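Section 4: Running Your First Rotor Pick

Welcome to the fun part! By now your team has finished the power-up checks in Section 3, and everyone has had a turn with the jog pendant. In this section the arm does real work for the first time: lifting motor rotors out of the blue crate and setting them back in their cells. It's the same task the Wurnitholm Robotics Club runs at the spring meet, so what you learn tonight carries straight over to competition.

You will need:
The club laptop with Nunadik open
The blue divided crate with rotors in it
The program file florum_pick_9
Your team's logbook

4.1 Teaching the pick position

1. Put the crate on its marks with the long side facing the arm. Push it gently until it touches both stops.

2. Log in to Nunadik and load florum_pick_9. The screen should show speed at 9 percent. Leave it there for the whole session.

3. Jog the gripper over the first cell. Open the fingers all the way before you start down.

4. Lower slowly until the ridged pads are level with the black outer wall of the rotor. The pads should meet the wall and stay clear of the shiny top face.

5. Close the fingers and press SAVE POINT. Name the point with your team letter and the cell number.

Note: Rotors don't always sit flat. If one is leaning in its cell, straighten it by hand with the arm paused, then go back to step 3.

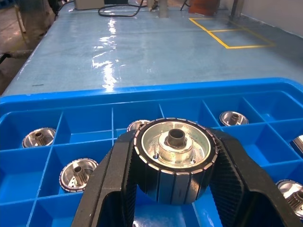
Lifting is where most teams want to speed up, and we get it – watching a part come up on your own program is a great feeling! Keep the first lift straight up, though. The cell walls are thin, and a sideways move made too early will drag the rotor against them or pull the whole crate off its stops.

4.2 Lifting and returning

6. Set the lift height to 76 mm and run the lift by itself. One person stays on the stop button.

7. Wait four seconds at the top and watch for slipping.

8. Run the return move. Open the fingers only after the rotor is resting on the floor of the cell.

9. Write the result in the logbook, good or bad. Bad runs are worth a lot when you tune later.

CAUTION: Keep hands out of the crate whenever the arm is enabled. Press PAUSE and wait for the amber light before you reach in.

CAUTION: If error 829 comes up, the fingers closed without reaching grip force. Do not press RETRY. Open the gripper, jog clear, and repeat steps 3 to 5.

Once you have three clean runs in a row, call Hauke Kohlhase over to sign your sheet – then pick a new cell and go again! Multi-cell patterns are in Section 5.

Section revised 9 Feb 2025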